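The Ferry Money

Ntombi Radebe owed her brother-in-law 300 and had the bills folded in her shoe. She left Tetar at noon and walked, as the bus cost extra on Mondays.

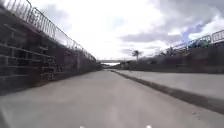 Short Fiction

Her sister had called it a loan for the roof. Gayan called it the ferry money and brought it up at weddings. It had been 3,000 once. Ntombi had paid it down from her wages at the Pillay bakery, and she kept the receipts in a flour tin.
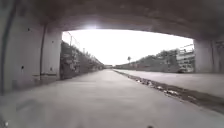 Gayan would want to count it twice. He would offer her tea first, then sit there with the bills under his thumb and talk about his knees. She went under the overpass, past the thin dark pipe that ran down the wall, and practiced what she would say. "That's the last of it." It sounded rude. She tried it with his name on the end.

He opened the door in his socks.

"You walked," he said.

"I did."

He put the kettle on. She sat down and started on her laces.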